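Review: the Grurkine hand-crank yarn winder, after a full season of use
November 24, 2018

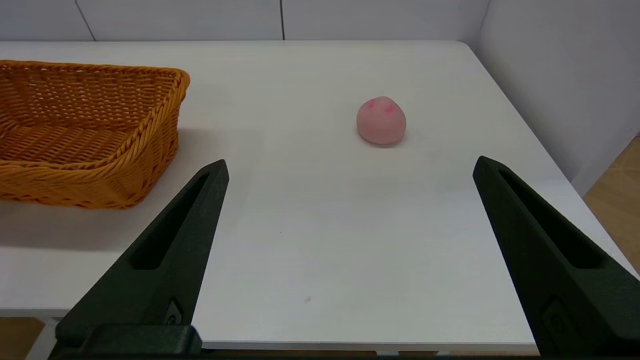

Hukent Fiber Arts Club | Tools and Equipment Pages

I put off buying a ball winder for years. I had a chair back, two hands and plenty of patience, and I figured that was enough. Then in April I bought 4,000 yards of sport weight wool in skeins for a bedspread (yes, a bedspread, don't ask me how it's going) and after the second skein I gave up and ordered the Grurkine. I wish I'd done it ages ago!

First, what you get. The winder comes in a plain box with a table clamp, a metal yarn guide and one spare drive belt. There's a single sheet of instructions, mostly drawings, and the drawing for the yarn guide is printed backward. If yours won't click in, turn it around. Setup took me less time than making coffee.

The clamp is the best part. My old borrowed winder used to walk along the table while I cranked, so I was always winding with one hand and holding the thing down with the other. This one stays put. It opens wide enough for my kitchen table, which has a thick lip, and the rubber pads haven't left a mark on the finish.

Cranking is smooth and surprisingly quiet. I can wind with the radio on low in the next room and still follow the ball game. Go at an easy pace and you get a flat, squishy cake that pulls from the center with no fuss. Go too fast and the top layers start to slip over the edge, especially with silk blends or anything slick. I had one awful evening with a laceweight from Julamero, 1,000 yards in one skein, and it was completely my own fault for hurrying. The second one I wound slowly, stopping to check the tension now and then, and it came out beautifully.

Size matters here, so pay attention if you like big skeins. Laceweight fits fine at that yardage, but bulky yarn fills the cone very quickly. For the heavy stuff I split each skein into two cakes, and I do wish Grurkine made a larger cone you could swap in.

What about a swift? You don't strictly need one, but you'll be much happier with one. I use the Younis umbrella swift, an older model that a lot of us in the club have, and the two work together very nicely. Put them at opposite ends of the table and give the yarn some distance to travel. If they're too close the yarn jerks as it comes off the swift and the cake winds up tight on one side.

A few gripes. The crank handle is short, and if you have large hands you'll bump your knuckles on the table edge until you learn to clamp it a little farther out. The belt squeaked for the first week and then stopped. And the yarn guide bends if you look at it wrong, although it bends back just as easily.

Would I buy it again? In a heartbeat. The bedspread yarn is all wound, every last yard, and I've started offering to wind for other people just because I like doing it. If you want to try mine before you spend your own money, bring a skein to open knitting night. Please take off the tags and untwist it first, and leave the ties on until it's on the swift!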